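Subject: Re: [equipment-list] Gripper order for the autumn round, second go at the numbers
Date: Fri 28 April

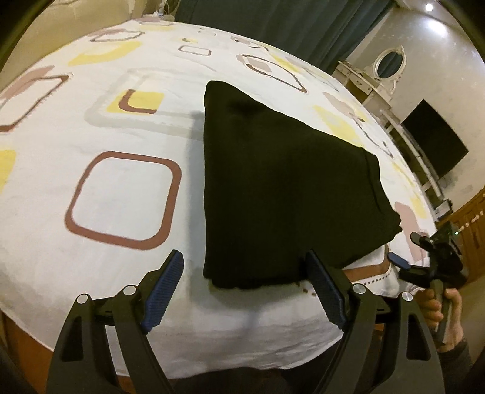 I've been through the quote from Ploven twice now, once with coffee and once without, and it reads better with. Comments on the earlier message are in line.

> We should order the full set of hand-held grippers before the
> summer price change and get it over with. Temside have offered
> 342 a pair, Ploven want 300. That seems an easy choice.

It would be, if the two of them were selling the same thing. Ploven's 300 leaves out the finger pads, which they list on page four under "consumables", next to the cable ties. A set of pads is 98. Temside's 342 has one set fitted and one spare in the box. So Ploven is the dearer one by the time it can pick up a jumper, and I'd call picking up a jumper the minimum.

> Pads last for ages, we can leave them off the first order.

They last for ages on boxes and mugs. We are planning a season of folding clothes on beds, and knitwear is not kind to a textured pad. It sheds into the grooves, somebody picks it out with a fingernail, and after a fortnight of that the grip has gone soft and the black jumpers start sliding. Please put two spare sets per pair in the budget and let me be wrong about it in October.

> Do we need them in pairs? Half the tasks on the list are one
> hand only.

Half the tasks on the list were written before anyone had tried folding a sleeve with one hand. I have tried it. Pairs, please. A single gripper is a fine tool for moving something from one place to another, and the household list has precious little of that on it once you take out the kitchen.

> Cases: the hard ones from Alarcón are 125 each. Could we use
> the old rucksacks?

We could, and we did, and two of the linkages came back from Nellville with a wobble that I still can't get out. These things go up and down stairs in other people's houses. I'd pay the 125 and drop something else. My candidate is the second charging station, as the first one spends most of its week charging a phone.

One line missing from the sheet altogether – linen. We've been relying on whatever is on the bed when we turn up, which was charming at the start, but if we want plain and patterned covers in the same week we should own a few of each and carry them. It's small money by the side of everything else here. I suggest a modest sum under "props", so that finance doesn't ask why the robotics budget has bought a duvet cover. They will ask anyway.

What I'd like settled before the sheet goes in:

- Temside or Ploven, with the pads counted in on both sides
- whether Temside will hold 342 if we split delivery in two
- hard cases yes or no
- who is going to ring Temside, as I did it last time and was on hold long enough to learn the tune

If there are no objections on the list by the end of next week I'll fill in the form with Temside and the hard cases, and send it round once more before it's signed.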